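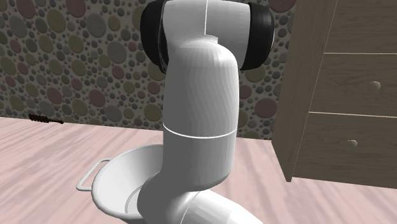
**Ticket 684 – planner rejects every start state after scene reload**

Opened January 17, 2022 by Chiyo Ishida. The Josano planner returns START_IN_COLLISION on each request once the scene is reloaded. The collision checker pairs an arm link with the basin. From the external view the arm stands in front of the basin and hides part of its rim, so I couldn't rule out real contact by eye. Log says penetration of 9 mm, 188 requests rejected.

Tried:

- restarted the planner node – no change
- cleared the planning scene, reloaded – same error
- set link padding from 18 mm to 0 – plans go through
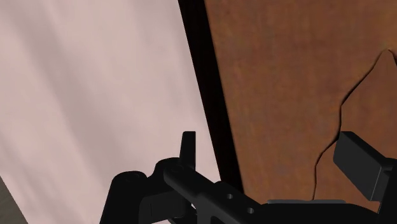
Padding is applied twice, once by the Dutholm loader and again by the planner. The reload path skips the check for it. Patch is on branch `jarnis-padding`, not merged. Leaving padding at 0 until MacDonald reviews it.

Status: open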